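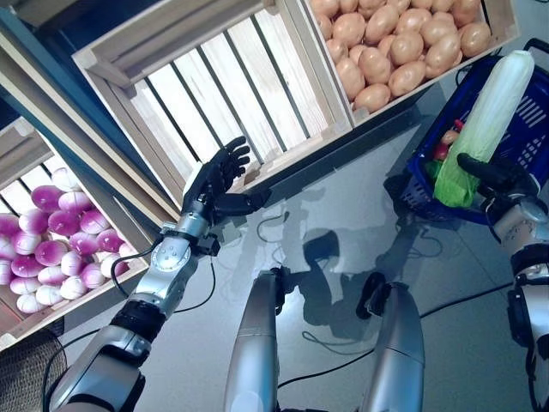
Handout 2: Arms, Hands and the Produce Layout
Urkow Shared Workshop, Room 203
Instructor: Junpei Kinoshita
Wednesday, September 6, 2023

Read this before you come in. The first half covers what you need to know about the arms on Flarna, our shared build. The second half is the procedure for the evening. Bring the handout with you, as the log format is on it and there is no printer in the room.

1. Where the build stands

Both arms are mounted and both hands are on. The hands are five-fingered and black, and each one bolts to a silver wrist module. We bought the hands used from Jomeck and made the adapter plates ourselves on the small mill. If you missed the adapter session, the drawings are in the blue binder. The forearm covers are finished. The neck is still on its first bracket and has more play in it than we want, so camera position has to be checked at the start of every session.

Tonight is placement work. We are checking where the hands end up compared with where we told them to go. Lifting comes later in the course. Please do not add a lift to your motion file because the first part went well.

2. Terms used in this handout

Base frame: the coordinate frame fixed to the robot's body. X is forward, Y is to the robot's left, Z is up.

Left and right: always the robot's left and right. In the head view these match the left and right of the picture. If you are standing across from the robot they are swapped. Most of the bad entries in last term's log come from this.

Open hand: all fingers extended and spread, thumb out to the side. This is the pose the left hand is in above, toward the empty crate.

Contact pose: the hand is touching an object and is not carrying any of its weight.

Standoff: the distance from the palm to the nearest surface of the object before the final approach. We use 57 mm.

3. The layout

We use slatted wooden crates and a dark blue shopping basket. The potatoes and turnips stay in their own crates, with the empty crate between them. The basket goes on the floor next to the potato crate, to the right. A napa cabbage stands upright in it, with the smaller items by its base.

The crates are on a slant as seen from the head camera. Leave them that way. A crate that lines up neatly with the robot makes the math easier and hides errors in the yaw estimate. The first group squared everything up, got good numbers, and then had to redo the work.

Each part of the layout tests something different.

The empty crate is for depth. A slatted bottom is hard on depth sensing because some of the readings come from the slats and some come through the gaps. Take the median over a patch a hand's width across. Do not use a single pixel.

The potatoes are for segmentation. They are close to each other in color and packed tightly, and the crate itself is a light tan wood. Color thresholds do poorly here. Use the edge-based script in the course folder.

The turnips are the easy case, purple on top and white underneath. Start with them if your segmentation is giving you trouble, then go back to the potatoes.

The cabbage is for approach direction. It is tall and pale, and the leaves at the base are looser and greener than the ones at the top. A hand that comes in from above meets the tight leaves. A hand that comes in from the side has to clear the basket wall and its handle first. We come in from the side with the fingers pointing left.

4. Cables

Look at the left wrist before you do anything else. A thin black cable loops away from it and runs down along the forearm. That loop is slack for wrist rotation and it has to be there. It must not be able to catch on anything. A slatted crate has a lot of places for a loop to catch.

Check it like this. Move the wrist slowly by hand, with power off, through the full rotation your motion file uses. Watch the loop the whole way. If it pulls straight at any point, stop and tell Junpei. If it swings out past the thumb, add a tie at the forearm and check again.

Floor cables are a separate matter. There is cable on the floor in front of the robot, and the gray floor is glossy enough that reflections make a black line easy to miss. Walk around the working area before power-on and move anything you might step on. Pick up your feet.

5. Procedure

Work in pairs. One person runs the motion and the other holds the stop button. The person with the stop button does not also type, take pictures or hold the basket.

Step 1. Power off. Do the cable check from section 4.

Step 2. Confirm the layout against the picture at the top of this handout. The position of single vegetables does not matter. The order of the crates and the side the basket is on do matter.

Step 3. Power on and home both arms. Stand clear on the robot's left side, outside the reach of the elbow. The upper arm is bulky and swings wider than people expect on the way out of home.

Step 4. Run the camera check. If the neck has shifted, rerun the head calibration before going on. Write the new offset in the log even if it is small.

Step 5. Move the left arm to the open hand pose in front of the empty crate. It should stop short of the wood. Hold for one full log cycle.

Step 6. Leave the left arm where it is. Move the right arm to standoff beside the cabbage. Check that the fingers are level and clear of the basket wall.

Step 7. Approach at the slow setting until the fingers rest against the green base of the cabbage. Aim low. A push near the top will tip it, and then you have a basket on its side and a new setup to do.

Step 8. Log both hand positions and the finger currents. Back out along the same line to standoff, then return the right arm first and the left arm second.

Step 9. Swap roles and run it again.

6. What to log

Use one line per run. Put in your initials, the commanded position of each hand in the base frame, the measured position, the finger currents at contact, and the lighting. For lighting write "overhead" or "overhead plus window."

Lighting matters more than it did in the old room. The robot throws its own shadow on the floor, and the shadow moves when the arms move. The basic floor-detection script has picked up the shadow of the arms as an obstacle more than once. If your planner refuses a path that looks clear, turn on the obstacle overlay and check for this before you change any limits.

The camera can see the robot's own body at the bottom of its view, along with both arms. Apply the self-mask. The mask file was made for the old forearm covers, so its edge is a little tight at the wrist. Widen it by 2 pixels and leave it there. Someone will make a proper new one when the neck is done.

7. Common problems

Measured position is off by the same amount every time. This is usually the head calibration. Repeat step 4.

Measured position is off by a different amount every time. Check the adapter plate screws. The ones on the right hand work loose.

Finger current is high before contact. A finger is touching the basket wall. The side has a mesh pattern and fingertips can drag on it. Back out, raise the standoff point and try again.

Thumb stays out when commanded in. Home the hand by itself. Do not push the thumb in with the power on.

8. Before next week

Read the Yurchenko notes on grasp force in the course folder, up to the part on soft objects. Then look at your own contact currents and write down what limit you would set for the cabbage and what limit you would set for a potato. Two or three sentences each is enough. Post them to the course page by Monday night - late ones are fine for credit but will not be used in class.

Put the vegetables back in the cooler when you leave, and hang the stop button on its hook.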